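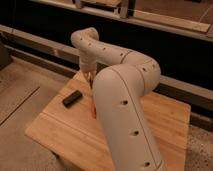
Bancada 3 — tampo de madeira clara

Galeria de referência da sala de trabalho de Grerville. Reúne as notas sobre os tampos em uso e a sua manutenção. Textos de Myrto Tsoukalas, revistos na quarta-feira, 9 de agosto de 2023.

Superfície
Madeira de tom claro. O acabamento de manutenção é óleo Grinito, aplicado em camada fina no sentido do veio. Retirar o excesso com pano de algodão ao fim de 17 minutos. Não usar cera: altera o atrito e deixa marcas ao deslocar peças.

Limpeza
Pano ligeiramente húmido, seguido de pano seco. Os produtos com amoníaco estão excluídos. Resíduos de cola removem-se com espátula de plástico — nunca com lâmina.

Lixagem
Prevista de seis em seis meses, grão fino, só nas zonas com riscos perceptíveis à unha. Aspirar antes de voltar a aplicar óleo.

Planeza
Verificação com régua metálica nas duas diagonais. Registar o desvio na ficha do tampo, com a data e a humidade da sala. Desvios repetidos no mesmo canto indicam aperto desigual na base.

Substituição
Os tampos de reserva vêm da oficina de Fimesthorpe e ficam cinco dias na sala antes da montagem, deitados sobre ripas. Os pedidos seguem pela lista Samir, com a referência da bancada no assunto.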